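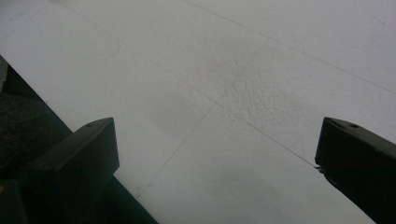
Gripper open over a white board, with the pencil lines crossing next to the rough patch.

Perception Software Engineer, Jikar (Greenwood office, part remote OK)

Hi! I'm Snædís Bjarnason and I look after the perception software at Jikar. I'm hiring, and I wanted to write this ad myself instead of handing over a list of keywords, so it's a bit long and it wanders. Sorry to the skimmers. The practical stuff is near the bottom.

We write the software that lets a gripper work on plain, boring surfaces. Think white board with faint pencil lines on it, soft light, hardly any contrast. A person looks at that and sees where the lines cross right away. Our code sees a lot of white and gets nervous. Then there's texture, when a surface goes from smooth to pitted and there's no clean border between the two, and the depth estimate starts making things up. I find this stuff completely absorbing (my family does not) and I'd love to work with someone who feels the same way.

The main thing you'd be working on is Sirkent, our perception and planning stack. It takes wrist camera video, finds lines, edges and rough spots, works out where the fingertips are in relation to them, and passes targets to the planner. Mervyn Treloar owns the planner. He'll want to talk to you about coordinate frames, probably on your first morning, and you should let him, he's saved me weeks of pain with those talks.

What you'd be doing in your first few months:

Taking over the line detector. It's decent on dark marks and pretty bad on light pencil, especially short curved strokes. I have ideas, but I'd rather hear yours first.

Getting fingertip masking right. The fingers are dark, and so is whatever's in shadow past the edge of the board, and the mask leaks from one into the other. I've patched this more times than I want to admit and it needs a proper rewrite.

Helping with Trakico, our replay tool. It loads a recorded run, lets you step through it, and shows what the detector and the planner each believed at every step. We have around 2,000 recordings in there and the search is terrible. If you like building tools for other engineers, you will be so popular here.

Sitting next to the hardware now and then. You don't need to be a mechanical person, I'm certainly not, but it helps a lot to hold the gripper yourself and see how much a tiny tilt of the wrist changes the view.

What I'm hoping you have:

Solid Python and enough C++ to fix things without breaking the build. Some real experience with camera calibration, meaning you've done one, it came out wrong, and you tracked down why. Comfort with geometry. The habit of looking at actual images before you look at the metrics. Clear writing, too, as a lot of what we decide gets decided in notes and code reviews.

Machine learning is welcome and we use it in places, but plenty of Sirkent is old-fashioned vision code and I'm fine with that. No degree requirement. If you learned this in a lab, in a game studio or in your garage, great, tell me about it!

We're a team of 4, so you'd notice your own work showing up pretty quickly, and you'd also be on the hook when it misbehaves. Hours are normal. I'd want you in Greenwood at least 2 days a week for time with the gripper, and the rest is up to you. It's a full-time permanent job, ideally starting in April, though I can wait a bit for the right person. We'll talk salary on the first call, so you won't have to sit through everything before finding out.

The process: a call with me, then an afternoon with Mervyn and me where we open a recording in Trakico together and poke at something that went wrong. No whiteboard puzzles and no homework.

To apply, use the form on the Jikar jobs page by 8 February 2019. Attach a resume and a few paragraphs about a vision bug you fixed, or one that beat you (I read those first). Code links are nice but optional. If you're not sure you fit, send it in anyway and put your questions in the notes box. I answer every one myself.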